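Raltis Museum Texts: README

Version of 06/06/2021

Raltis is a collection of short visitor texts about small museums and decorated interiors. It holds 300 entries, written for people who plan a visit and want to know what they will find in the rooms, how long the visit takes and whether there is something to see for children. The texts were first prepared for the Flumasex travel pages and were later cleaned and put in one form, so that other websites and guide offices can use them too.

What is in the collection

Each entry is one plain text file with 12 fields. The most important ones are title, place, type of building, main rooms, materials, opening season, entrance, and the visitor text itself. The visitor text is between one and four paragraphs long. Entries from the older part of the collection, which we call the Ferndale part, are often shorter, and a few of them have no information in the field "opening season".

The field "type of building" has 13 possible values, for example palace, merchant house, chapel, bath house and theatre. If a building belongs to more than one type, only the present use is given. The former use is then mentioned in the visitor text. 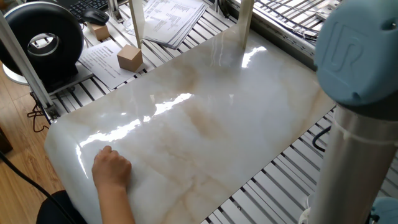

The field "materials" was the most difficult to fill. Older guide books call almost every pale and shiny surface marble, and the writers of our entries have often copied this word without asking. A polished white surface with grey clouds and light tan veins, like the one under the hand in the photograph, can be called "marble pattern" in our files, and the word "marble" alone is kept for places where a museum or a printed catalogue confirms the stone. We ask everybody who corrects entries to follow the same rule. For wood, metal and textile we are less strict, and you will find both "oak" and simply "wood" in the files.

Place names are written in their usual English form. Where no English form exists, we use the local spelling without accents. This is not a perfect solution, and a user who needs the accents must add them again by hand.

Sources

The entries come from 2 sources. The first is the Ferndale part, made from visitor notes and leaflets. The second is the Moodley part, which was written directly in English by travel writers after their own visits. The field "source" tells you which part an entry belongs to. Please do not remove it when you copy the files.

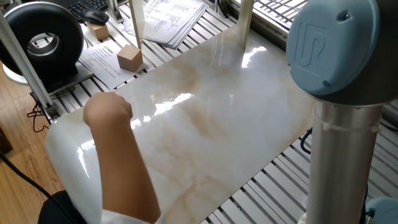 The Moodley texts are in general longer and more personal. They contain sentences such as "do not miss the small room behind the stairs", and we decided to leave them as they are. In the Ferndale part we corrected only spelling and wrong punctuation.

Known problems

Opening hours are not included, as they change too often. Entrance prices were removed for the same reason; the field "entrance" says only "free", "paid" or "unknown".

Some museums close in winter. The value "closed from December" does not say when the museum opens again, so check this with the museum before you publish the text.

There are several double entries where a palace and its garden museum were described separately. They carry the same place and almost the same title. We have marked the ones we found with the word "pair" in the field "remarks".

Use

You may shorten the texts and translate them. Please name Raltis as the source on the page where the text appears. If you find a mistake, send us the title of the entry, the wrong sentence and, if possible, the page of the catalogue where the correct information stands. Corrections are added with the next version.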